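Clurkdale Community Boards > Food and Kitchen > Cottage bakery permits, who has done one this year?

Started by rye_and_shine

rye_and_shine
I want to start selling from my home kitchen this spring. Mostly sandwich loaves and some rolls, pickup from my porch and maybe a table at the Hawthorne market. The town site has a form from years back and a phone number that goes to a full mailbox. Has anybody gone through this lately? I need to know what they ask for and how long it takes.

Reply 1
millpond_deb
Did mine in April. You fill out the form, attach a sketch of your kitchen, list every product and give them a sample label. Mine took 29 days from the day I dropped it off to the day I got the letter. Don't mail it. Take it to the front window at the town building and get the copy stamped.

Reply 2
Osgood_T
Do you need an inspection? I was told no inspection if you only sell bread and cookies.

Reply 3
millpond_deb
No inspection for me. They called once to ask if I had pets and whether they could get into the kitchen. I have a dog and a door that shuts, and that was fine.

Reply 4
JosieB
Josée Bergeron here, I sell at Hawthorne every other week. The permit is the easy part. The market has its own rules and they are stricter. You need liability coverage, everything wrapped before you arrive, and a full ingredient label on each item, not just a card on the table. I was sent home my first morning over a missing allergen line.

On pricing, work out your cost per loaf before you print anything. I started too low and it took me a year to get to where I should have been. Customers noticed every raise.

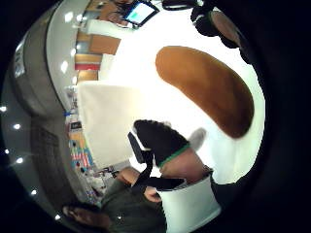 Reply 5
JosieB
Labels, since two people have messaged me about them

Product name, your name and address, net weight, ingredients from most to least, allergens, and the home kitchen statement. If your flour has things added to it, those go in too. Copy them off the bag. I print mine on plain sticker sheets and cut them with a paper trimmer. The Fistulel sheets hold up fine on paper bags but peel off plastic if it's humid.

Reply 6
Osgood_T
I don't agree that you need the coverage. I've sold off my porch for two years without it and the town never asked. It's money out the door for someone making a dozen loaves a week.

Reply 7
JosieB
The town doesn't ask. The market does. If you stay on your porch it's up to you, but I'd still carry it.

Reply 8
jaxon_li
Jaxon Li, over on the Cernstead side. I agree with Josée on this one. My policy is 37 dollars a month and I make that back in the first hour. Check with your homeowner's company as well. Mine wanted to know that I was running a business out of the house, and I'd want that settled ahead of any claim.

Also, if you live in Cernstead the form is different. It's form 2204 and you get it from the county, not the town. I filled out the wrong one and lost three weeks.

Reply 9
rye_and_shine
Thanks all, this is more than I got from the website. I'm on the Clurkdale side so I'll use the town form. Two more questions. Does anyone know if sourdough with cheese baked in is allowed? And do they care what kind of oven you have?

Reply 10
millpond_deb
Nobody asked me about the oven. Cheese I don't know. I left it off my list to keep things simple.

Reply 11
Osgood_T
Cheese baked all the way in is okay. Cheese filling is not.

Reply 12
jaxon_li
I was told no to both, but that was the county. Get the answer in writing before you put it on your product list. If they turn down one item they send the whole form back.

Reply 13
rye_and_shine
OK, leaving the cheese off for now. Dropping the form at the window tomorrow and I'll post when the letter comes.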